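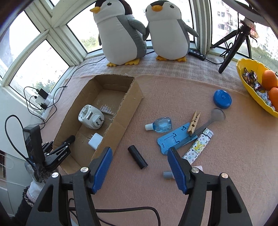
White travel adapter in a cardboard box on the pink fleece.

Finished Vulora last night. 173 hours on the save file, most of the side content done, the optional tower not done. Long thread on it, mostly for people who played Starkia and are wondering whether to bother. Light spoilers for the first third, nothing after that.

---

Background if you need it: Vulora is by Rallania, same studio as Starkia. It's set in the same world but a long time later. You don't need to have played Starkia. A few old place names come back, and one song. If you skipped the first game you'll miss those and nothing else.

---

Combat is turn-based again. I know there was a worry after the first trailer that they'd gone to action combat. They haven't. What the trailer showed was the field attack, which lets you hit an enemy on the map before the fight to get a free turn. Once the fight starts it's menus.

---

The big change is the turn order bar. In Starkia it was fixed once a round began. In Vulora you can spend a point of Resolve to swap any two neighbors on it, including enemies. It sounds small. By the middle of the game it's most of what I was thinking about in boss fights.

---

Example: the second boss in the mine charges for a turn and then hits everybody. If your healer sits right after the charge, swap the healer and the boss so the heal lands after the big hit. The game does not explain this. There's a tutorial for Resolve, but it only covers attacking first.

---

Resolve doesn't refill between fights unless you camp. I spent it too freely early on and kept reaching bosses with none left. Get used to winning the ordinary fights without it.

---

Party size is five, with three in the fight at a time and the rest on the bench. Bench members get full experience. Starkia gave them half, and I ended that game with a couple of people I couldn't use. Glad that's gone.

---

You can swap someone in from the bench as your action, and the new person acts right away. So a swap costs you nothing if the new person has something useful to do. I didn't notice for a long time. I'd been treating it the way Starkia did, where it ate the turn.

---

Jobs. Everybody has a main job they can't change and a second one they can. The second job levels on its own track and keeps its level if you put it down and come back. There's no penalty for trying things, so try things.

---

Ones I got the most out of:

- Surveyor on whoever is fastest. The level three skill shows you the enemy's next move.
- Chandler on the healer. Cheap status cures, and one of them hits the whole party.
- Bellman on a tank. Draws attacks and builds Resolve when hit.

---

Ones I dropped: Drover and Falconer. Drover needs you to have caught animals, and the good animals are late. Falconer's damage is fine but every skill has a turn of delay, and with the turn bar the way it is, enemies get knocked out of range of the thing you planned. Maybe I was using it wrong.

---

Now the map. The first area is a straight line and takes too long. I'd put it down twice before I got out of it. If you're in the river villages and bored, keep going until you have the boat. The game opens up as soon as you do.

---

After the boat you can go to Toprak or to the north coast in either order. The quest log points you north. I'd go to Toprak first. The enemies are a little stronger but you get the pack mule there, and the mule triples how many materials you can carry.

---

Toprak is the best area in the game for me. It's dry hill country with towns built into old quarries. At night the shops close and other ones open, and the people you talk to change. Several quests only exist at night. One of them is the longest side quest in the game and it starts with a man asking you to hold a lamp.

---

You can't rest at the inn to change the time in Toprak until you've paid off the inn's debt, which costs 300 silver. Pay it early. Before that you either wait around or walk out to camp and walk back in, and I did that far too many times.

---

Don't sell the quarry salt. It looks like vendor junk and the shop gives a good price for it. Later on it's needed for every weapon upgrade past the third, and the only steady way to get more is a digging spot that refills slowly.

---

North coast is weaker. The ferry system looks nice but there's a loading screen at each dock, and the main quest sends you back and forth across the same bay. The town at the far end has good music. The dungeon under the lighthouse is the worst in the game, long corridors and a switch puzzle that resets if you leave.

---

If you do leave that dungeon by accident: the switches reset but the chests don't, and the elevator stays unlocked. So you can take the elevator straight down and only redo the last set. I redid the whole thing before I found that out.

---

Story. I'll stay vague. It starts as a delivery job and takes a long while to become anything else. I liked that. The party has reasons to be together that aren't about saving the world, and they argue about money and which road to take. The writing in camp scenes is better than the writing in the main scenes.

---

Camp scenes are missable. They trigger by who you've had in the active three since the last camp. If you run the same three all game you'll see a small part of them. Rotate people before you camp, even if it's only for one easy fight.

---

The villain is thin. There's a scene near the end of the first third that sets up a good one, and then he's gone for most of the game. Starkia had the same trouble. I don't think it's what Rallania is interested in.

---

Difficulty: I played on the standard setting. Regular fights are easy after Toprak, bosses stay reasonable. You can change it whenever you want from the menu and nothing is locked behind it. I turned it down for the lighthouse and turned it back up after.

---

The highest setting mostly gives enemies more health. I tried it for an evening. Fights went on longer and I made the same choices in them. If you want it harder, I'd leave it on standard and turn off the free turn from field attacks, which has its own switch under the combat options.

---

Performance. I played mostly handheld. It runs fine in dungeons and in the open areas. The big harbor town drops frames when it rains, enough that I noticed. Text is small by default. There's a size setting, but it only applies to dialogue, so item descriptions stay tiny.

---

Battery life was poor for me in handheld. Turning off the grass movement setting helped some. I play on the train and I was getting there and part of the way back.

---

Saving: you can save anywhere outside of fights. It also autosaves when you enter a new area, but there's only one autosave slot and it gets overwritten. Keep a manual save before the boat and another before the last chapter. After the last chapter starts you can't go back to Toprak, and it warns you, but the warning is worded like any other travel prompt.

---

I had one crash, in the crafting menu, after scrolling fast through materials. Lost a few minutes. A friend had a quest marker that stayed on the map after the quest was finished. Reloading cleared it.

---

Things from Starkia that are gone: the card game, the house you could decorate, and the hint book. I miss the card game. There's a dice game in the taverns instead and it's mostly luck. You only need to win it once for a quest.

---

Things that came back: fishing, the bestiary, and the travel log that writes itself as you go. The log is longer now and you can reread it by region. I used it a lot after taking a week off and forgetting why I was on a boat.

---

On the optional tower: it opens late, every floor has a rule, and the rules stack. First floor is no items. Next one adds no swapping from the bench. I got far enough to see that my party wasn't built for it and stopped. People who like that kind of thing will get a lot of extra time out of it.

---

If you're choosing between the two games, I'd play Vulora first. Starkia has the better opening and the better last dungeon, but the old turn system and the half experience for the bench would be hard to go back to. I replayed a couple of hours of it this morning and kept reaching for the swap button.

---

Some people asked about 100%. I'm not doing it. The fish alone would take me into October. What I have left is the tower, a handful of bestiary entries, and one night quest in Toprak that I think I locked myself out of by talking to the baker too early.

---

If anyone knows whether the baker quest can still be started after the bridge is fixed, let me know. The lamp quest is done, the well quest is done, and she only gives me the bread line now.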